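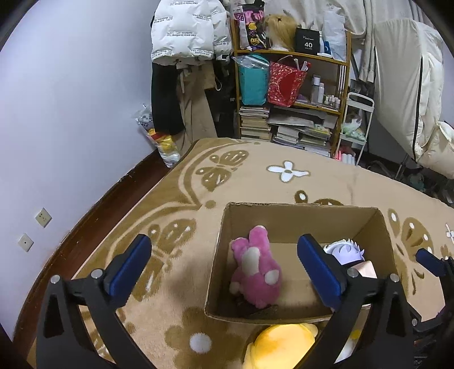 Two-finger hand-held gripper with the blue rubber pads fitted, over a box of plush toys.

Ilteck hand-held gripper, blue pad version — and the pad that let go

I sell these, I use these most days, and I'd sooner you read about the fault on my own page than find it halfway through a job. So the product bit is further down and the grumbling comes first. Sorry about that!

The gripper is the hand-held kind. You carry it, you squeeze, the two curved fingers close, and a small motor holds whatever grip you've asked for so your hand doesn't have to. People buy it for teaching pick-and-place jobs before moving them over to a proper arm, and soft toys are what most of them start on (me too, they're cheap and they squash).

What went wrong

In November I had one of the early ones out at a customer's in Farnberg. We'd been lifting plush toys in and out of a box all morning and I'd stopped paying attention, which is my own fault. On one of the lifts the left pad slid forward on its finger, the fingers closed past where they should have stopped, and the motor kept on pushing. It thought it was still holding something. I let go of the squeeze lever and it didn't open. I had to pull the battery.

The only damage was a pinched thumb (mine, bruised, a bit purple for a week) and a toy with a torn seam. Still, a gripper that won't open when you let go is a safety matter and I stopped sending them out that same evening.

Tomás Correia took the thing apart on his bench in Au and found two faults on top of each other. The glue under the pad had gone soft, so the pad could creep. And the software had no idea what to do when the fingers went past their closed point, so it sat there repeating the last command. Either one alone you might never notice. He then ran a spare through 2,000 grips with a loose pad fitted on purpose, and it locked up 14 times. More than enough for me.

What's changed

The pads are now held by a lip moulded into the rubber as well as the glue, and they click when they're seated. Letting go of the lever cuts the motor directly, without asking the software first. If the fingers travel too far, the gripper opens and beeps at you. It's a horrible beep. I asked for a nicer one and was told no.

Tomás repeated his loose pad test on the new build and had no lock-ups. I've been using one since and haven't managed to jam it either, though I'd still keep your thumb out of it.

If you've got an older one

Press each pad sideways with your thumb, with the battery out. If it moves at all, stop using the gripper and send it back to me at the Stallullow workshop. I'll fit the new pads and the new lever switch free, and I pay the postage both ways. Turnaround is roughly 10 working days. If the pads are solid, please send it back anyway — the lever switch is the bit I care about most and you can't check that from outside.

Please don't superglue the pads. Two people have, and it makes the rubber go hard and then it won't grip anything softer than a tin.

Looking after it

Wipe the pads with a damp cloth, no solvents. Plush fluff builds up on the rubber quicker than you'd think and a fluffy pad slips, so do it before each session if you're working with toys or clothes. Check the screws on the finger frame while you're there. Don't leave it in a hot car, as heat is what got the glue in the first place.

In the pack

Gripper with both pads fitted, one battery, charger, a spare pair of pads, screwdriver, and a printed sheet with the pad check on it. Returns are accepted for 14 days if you don't get on with it.

Spare pads are sold in pairs only, please change both together.

Page last updated 26/03/2023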